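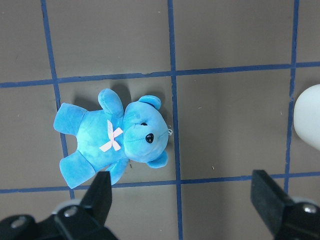 Bidel two-finger gripper: notes from the Dratov open day

Reviewed June 9, 2023

Dratov opened its workshop to visitors for an afternoon and had the Bidel parallel gripper running on a small arm at the third bench. I had read the data sheet in May and wanted to see how it coped with soft goods, the part of the sheet that says least.

The gripper has two flat black fingers, screwed to their mounts, with a small camera fitted above them. The bench top was marked out in squares with blue tape and the operator called a square before each move. Test pieces included a light blue plush bear with a pink ribbon bow, placed on its back. Plush is a fair choice. It compresses, it has no flat faces, and the arms and legs stick out where a finger wants to go.

I watched 30 picks of soft items. Most were clean. The failures were of one type: a finger came down on a limb and the item turned instead of lifting. Opening the jaws wider before the descent cured this, at the cost of a slower cycle. The control software, Medilov, lets you set the opening per item, but the setting is two menus down and is lost when you change the item list. That needs fixing.

Grip force is adjustable in steps of one per cent, up to 100. The lower third of the range is of little use – the fingers close but do not hold. Noise is low. You can talk over it at the bench.

Changing fingers takes one hex key and a few minutes. The screws are easy to reach from the front. The cable exit is less well placed and fouled the arm twice when the wrist was turned fully. Munasinghe, who supply the mounting plate, sell an angled connector for it. It should be in the box.

The price quoted on the day was £3,000 with the camera and without the plate. For a teaching lab or light sorting work I would consider it. For mixed soft goods at any speed I would wait for the next software release.

Rating: three and a half out of five.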